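Room Setter and Linen Helper, Part Time
Varkcombe Guest House

We are looking for a friendly, steady person to join us at Varkcombe and help get our guest rooms and sitting rooms ready between stays. The house was built in 1799, has more corners than anyone could ever need, and fills up quickly once the leaves start to turn, so we'd love to have you with us and comfortable in the job well before November, when things get busy!

Most of the work is beds, sofas and soft furnishings. You'll strip and make beds, carry linens down to the wash room, fold towels, dust, run the vacuum, and put each room back together so that it feels like somebody was expecting company. Pillows are a bigger part of this than you might guess. We have 49 throw pillows in the house at last count (I did go around with a notepad), and their covers come off, get washed, and go back on all year long. If you are the kind of person who likes wrestling a cover back over a stubborn insert and then giving the whole thing a good thump, you'll fit right in with us.
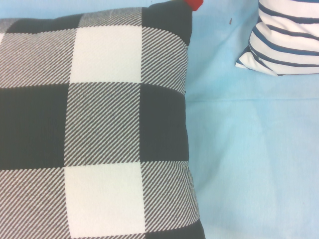

Varkcombe, Wednesday, July 15, 2026

We like to mix our patterns, and we hope you'll enjoy that side of it too. Big black, white and gray checks next to navy stripes on a pale blue background is very much our style, and nobody here will tell you that checks and stripes don't belong together. You'll have a card for each room with the basics on it, but there's space for your own eye as well, and some of our nicest arrangements have come from a person simply trying something on a slow afternoon.

The hours are 40 every two weeks, mostly late mornings into the afternoon, with every other Saturday. You'd start out alongside Aleksandra Wasilewska, our housekeeping lead, and you would work with her for as long as it takes to learn the rooms, the linen closets and the back stairs. There's a paid trial period of 90 days, and then we all sit down together with something good to eat and talk about how it's going.

You don't need hotel experience. If you've kept a home, helped out in a shop, looked after children or worked in a laundry, please tell us about it, it all counts. You should be fine with stairs and with carrying a full linen basket, and you'll need your own way of getting here, as the Monance bus stops at the bottom of the hill and doesn't run on Sundays. We provide aprons, gloves and lunch on every shift.

To apply, write a short letter telling us a bit about yourself and which days suit you best, and drop it at the front desk or hand it in at our sister house, Clurkallow. Please put Aleksandra's name on the envelope. She reads every letter herself and will call you to set up a visit, so do include a phone number and a good time of day to reach you.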